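Retro Computing Magazines and Their Readers: A Survey of the Cludbridge Collection

Student Project Report, Media History Seminar
Gronbridge College

1. Purpose of the Project

The project examined how home computer magazines of the 1980s and early 1990s kept contact with their readers after a machine had left the stores. The seminar group worked with the Cludbridge collection, a donated run of hobby magazines, club newsletters and cover disks held by the college library. The collection covers 8-bit and 16-bit home computers and consists of 462 issues from 7 titles. Most of the previous student work on it has dealt with game reviews. The letters pages and small ads had not been studied.

2. Method

Every issue was checked for a letters page, a classified section and a type-in listing. Letters were entered in a shared spreadsheet under the title, the issue number and one of nine subject codes. Where a letter covered several subjects, the first one raised was used. A total of 3,673 letters were entered between February and the end of the semester. Issues with missing pages were kept in the survey but marked, and 109 of them were left out of the comparison between titles.

The coding was checked in pairs each Wednesday. The two codes that caused the most disagreement were "hardware fault" and "request for help," and these were merged before the final count.

Small items from the donation were kept apart from the magazines during the work and went back to storage under their original shelf numbers. 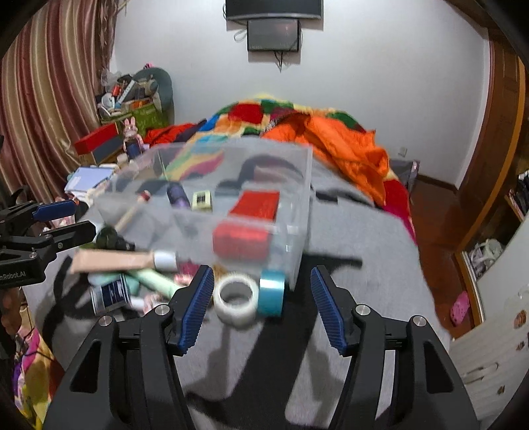

3. Results

Requests for help formed the largest group of letters in every title. In the Khasawneh Computer Monthly they were followed by complaints about late mail-order deliveries, while in the Prerneck User, a club newsletter, they were followed by corrections to printed listings. Letters about games were fewer than the group expected, and most concerned loading problems.

The classified sections changed more over time than the letters did. Early issues mainly carried offers of complete systems. Later ones carried offers of memory expansions, external drives and boxed software, often from sellers who were moving to another machine.

4. Limits of the Study

The printed letters were chosen by editors, and no unpublished mail has survived. The run of the Prerneck User also has a long gap in its middle years, so the figures for that title should be read with care. Scanned copies held elsewhere were not used.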